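3.2 Collecting demonstrations on the two-arm cell
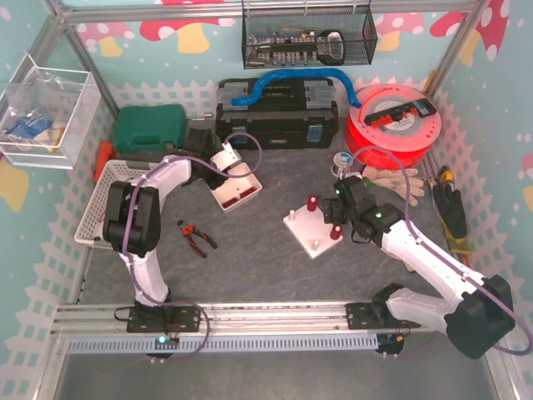

Figure 4. The work cell during the peg task. The square plate has four pegs, two of them carrying dark red cylinders; two more dark red pieces are in the bin to its left.

All demonstrations were recorded by remote control. The operator sat at a separate desk and moved a pair of leader arms with the same joint layout as the arms in the cell, and the cell arms copied the leader joint angles. We first tried hand guiding, in which the operator holds the robot's wrist and pushes it through the motion. It gave smooth paths for one arm, but with two arms the operator's own body blocked the view of the plate, and the hands showed up in the video used for training. We kept the hand-guided recordings only for the comparison in Section 4.3.

The task is to pick dark red cylinders from the bin and put them on the pegs of the plate. Both arms are mounted on a common rail, and either one may handle a cylinder. The operator was free to choose which arm to use, and could hold the plate with one gripper if it moved. We did not fix the position of the plate. Before each recording it was shifted and turned by hand, so that it was sometimes square to the rail and sometimes set like a diamond, as in Figure 4. The bin was moved less, and always stayed on the left.

We left the cell cluttered on purpose. A policy trained over a clean table tends to fail when a tool is left out, and in the shops we have in mind tools are always left out. The toolbox, the hose reel, the carrying case, gloves and pliers were treated as background and had no part in the task. Operators were told to steer around them. If an arm touched one of these items the recording was kept, but it was marked, and marked recordings were left out of the main training set. The printed wallpaper served the same purpose – it gives the cameras strong shapes and colors that have nothing to do with the pegs.

Two operators took part. Zyanya Manríquez had used leader arms before, on the Fitik project, and Steinar Hjaltadóttir had not. Each of them practiced for 16 trials that were not recorded. After that, each recording started with both arms raised and ended when the operator pressed a foot pedal. The pedal was added late. In the first version the operator had to let go of a leader arm to press a key, and the arm sagged in the last second of almost every recording. The policy learned to sag as well.

A demonstration counted as complete when every cylinder placed in the bin at the start was on a peg at the end. Slips and second tries were allowed. We argued over this point, and an earlier data set (Xaba) had removed them. We kept them because a policy that has only seen clean placements has no way to respond when a cylinder tips against the rim of a peg. In all, 29 complete demonstrations with at least one second try were kept in the main set, and 11 recordings were thrown out, mostly for lost frames or a leader arm that had drifted from its zero position.

Drift was the main practical problem. The leader joints were set to zero at the start of a session, and again after every 32 recordings. A small offset at the shoulder is hard for the operator to notice, because the operator corrects for it by eye – but it puts a constant error between the commanded and the measured joint angles. We train on the commanded angles, so this error ends up in the policy. Section 4.1 reports results with and without the offset removed.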